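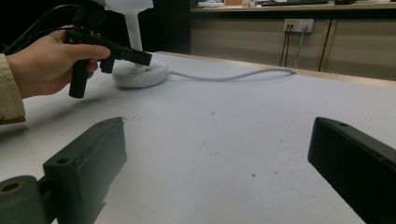
Figure 6.1 Hand-held gripper next to a lamp on a white tabletop, viewed from a second gripper. The near fingers have nothing between them.

Chapter 6
The Grasp That Was Logged as Good

By the end of this chapter you should be able to read a grasp failure report and say which of its claims were measured, which were worked out from something measured, and which were simply hoped for. The third group is usually the largest.

We begin with a lamp. In April a test cell at Abugri was running a two-arm task called Koltine, in which one arm steadies a desk lamp and the other moves in to work on it. The motions had been learned from people doing the job with a gripper in each hand. Out of 40 runs, the cell's own log marked 19 as "stem held, lamp steady." Mansa Eshun, who was asked to sign off on the cell, watched the side video for those 19 and found 6 in which the lamp slid while the arm was supposedly holding it. In one of the 6 the base went over the table edge and the cord pulled tight, leaving the lamp hanging by its own plug.

The first report blamed the lamp. It was called "an unusually slippery object," a phrase you will meet again in this trade and should learn to distrust. No one had measured how slippery it was. The report also said the grasp had been confirmed by camera, and this claim deserves a slower look.

What the software had confirmed was an overlap. Seen from the wrist of the other arm, a dark jaw crossed a pale stem, and the overlap was scored as contact. A jaw an inch in front of the stem can give the same overlap as a jaw pressed against it.

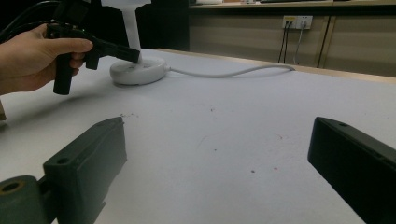

Figure 6.2 Jaw and lamp pole overlapping in a single view. Before reading on, decide what you would need to know before calling this a grasp.

The supplier, Kulance, answered that the jaw motor reported its own position, and that this settled the matter. It settles less than it seems to. Motor position tells you how far the motor has turned. If the linkage has play in it, or if the zero point has drifted, the fingers may be somewhere else. When Ulla Hyvönen checked the left gripper with feeler gauges she found it stopping 3 millimeters short of where it said it was. The zero had been set once, at delivery, and the maintenance sheet had no line for setting it again.

So there were two signals, each weak, and they happened to agree. The log joined them with an "and" and treated the result as proof. Agreement between two sensors is worth something only if they can't both be fooled by the same thing, and a jaw that stops just short of the stem fools both of these.

A head-level view was available the whole time and was used only for demonstrations.
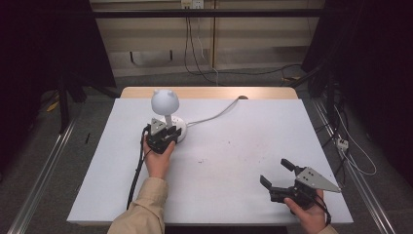 Adding a third camera to the check was the fix that Custov, the firm running the cell, proposed first. It would have caught some of the 6. It would also have left the bad zero in place, and the next object with a thin stem would have found it. Eshun refused to sign until three things were done: the zero was checked at the start of every shift, the log entry was renamed "jaw stopped near stem," and the arm was made to tug lightly on the lamp before the second arm was allowed to move.

The rename met the most resistance. It made the numbers look worse, and people had already quoted the old ones.

6.1 What a Closed Gripper Tells You

Start with the plainest case, a two-finger gripper with a position sensor on the motor and nothing on the fingertips. Command it to close on a rod of known width. The sensor returns a number, and that number has at least four sources of error between it and the rod. We take them in order, beginning at the motor.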